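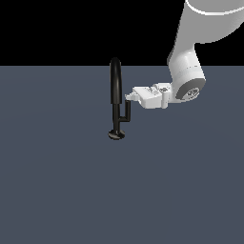 Florin Marinescu wondered, after reading our last item, whether an arm that learns to turn a tap in simulation has learned anything more than the shape of that one tap. Fair point, and it was exactly what the February round of work at Romlow set out to test!

The method is called Mesness, and I've been itching to write about it. You give the arm a lever, a goal and very little else. It picks its own spot to push on, tries it, and keeps a score of how far the lever moved for the effort spent. The clever bit (Ottilie Pfister's idea) is that the score belongs to a patch of the lever's surface, so when a new handle comes along with a similar patch, the arm starts there instead of guessing from scratch.

Print this item

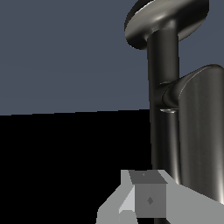
Gripper and lever fixture in the simulator.

We trained on 181 lever shapes and then tested on nine it had never met. The older method, Temov, needed 376 tries on average before it could work a new handle reliably. Mesness got there far sooner on seven of the nine, and I had to read the log twice before I believed it. The other two were short, stubby levers, where there is hardly any good place to push, and it struggled with those just as Temov did.

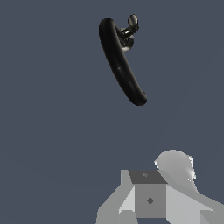

Does the arm need to be told where the hinge is? It works that out from the way the lever moves during the first few pushes, and corrects itself if the guess is poor.

That part pleased me more than the headline result. Hand-marked hinges have been a chore for as long as I've been in this field – dull work, and easy to get wrong – and the Văduva handle set came to us with no marks at all. We ran it as it was.

There's a catch with viewpoint, though. When the gripper's own body hides the end of the lever, the scores get muddled and the arm tends to

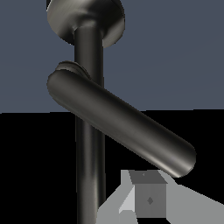

push too near the pivot, where it takes a lot of force to get anywhere. Ottilie is trying out two fixes: one remembers the hidden part from earlier views, the other simply backs the arm off for a better look. My money is on the second, being the simpler, but the first has made a cracking start. Results for both should be ready for the next issue, along with the stubby levers if we can get them to behave.

E-mail this to a colleague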